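ロボット作業実習II 配布資料 第7回
手持ちグリッパによる教示作業の規則と記録のしかた
担当:Tsung-han Choi(実習室の運用:Wing-sze Tsai)
2023年5月11日 改訂

1. 今回の範囲

前回は関節の可動域と停止操作を扱った。今回は、人が手持ちグリッパを両手に持って布を扱い、その動作を教示データとして残すときの規則をまとめる。対象は衣類の展開、しわ伸ばし、折りたたみの三つである。硬い部品の組み付けは次回に回す。

用語を二つ決めておく。「試行」は、開始姿勢から終了姿勢までの一続きの動作をいう。「セッション」は、同じ作業者が休憩をはさまずに行う試行のまとまりをいう。報告書で「1回」と書くと両者の区別がつかないので使わないこと。

2. 規則の位置づけ

産業用ロボットの安全に関する公的な規格は、第2回で紹介したとおりである。本資料の規則はそれに代わるものではなく、Mastalau実習室の内規にあたる。内規の初版は2月にLi-hua Tsaoがまとめ、現在の版ではケーブルと記録票の項を書き直した。他の実習室で作業する場合は、その部屋の内規に従う。

3. 作業前の確認

3.1 服装
袖口が広い服は避ける。指輪、腕時計、ひも付きの名札は外す。長い髪は後ろで束ねる。

3.2 グリッパ
左右を取り違えない。爪を三回開閉し、引っかかりがあれば使用をやめて担当者に渡す。爪の間に糸くずが残っていると把持の開始時刻がずれて記録されるため、セッションごとに取り除く。

3.3 ケーブル
ケーブルは手首の外側に逃がし、布の上を横切らせない。床に出る余長は巻いて、作業者の足が届かない側に置く。両腕をいっぱいに伸ばしてもケーブルが張らないことを、立った状態で確かめる。通路を横切る場合は担当者に申し出る。

3.4 作業台
台の上には対象の布だけを置く。台の位置を動かしたときは、セッションを新しく始める。

4. 試行中の規則

(1) 開始時は両方の爪を開き、台の手前で二秒静止する。
(2) 布は必ずグリッパでつかむ。指で直した試行は無効とし、記録票に「手直し」と書く。
(3) 両側を押さえてから引く。片側だけで引くと布全体が回転し、次の把持点が決まらない。
(4) ギャザーや縫い目のある部分は厚みが変わるので、爪を深く入れすぎない。
(5) 布が台から落ちたら、その場で試行を終える。拾い上げる動作は記録に含めない。
(6) 1セッションは600秒を上限とする。途中でも手を止め、グリッパを置いて休む。

速さは評価しない。同じ手順を同じ順序で繰り返せているかを見る。

5. 衣類ごとの注意

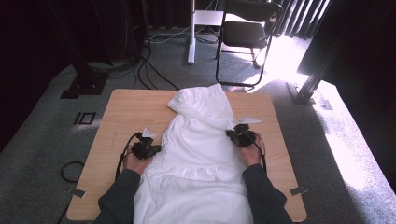

スカートやワンピースのように裾が広がるものは、裾の幅を先に決め、そのあとで上側のしわを伸ばす。上から始めると、裾を広げる段階でしわが戻りやすい。台より長い衣類は、裾が手前に垂れてもよいが、体で押さえないこと。

タオルは四隅のうち二つをつかんだ時点で、ほぼ形が決まる。シャツは袖を先に左右へ出す。薄い化繊は静電気で爪に貼りつくことがあるので、放すときは爪を開ききってから手を上げる。

6. 記録票

試行ごとに、作業者番号、衣類の種類、開始姿勢の可否、有効・無効の別を記入する。無効の試行も消さずに残す。昨年度のBreltbergデータには1,427件の試行があるが、Chi-keung Suが点検した際、無効の理由が空欄のものが18件見つかった。空欄の試行は学習にも評価にも使えず、保管するだけになっている。

ファイル名は内規の付表に従う。私物の端末に保存しない。

7. 課題

各班で衣類を一種類選び、4の規則に沿って手順書を作成する。A4で一枚とし、把持点の図を付けること。提出前に別の班の一人に手順書だけを渡して作業してもらい、迷った箇所を末尾に書き加える。提出先は実習室入口の箱。グリッパの予約はWing-sze Tsaiまで。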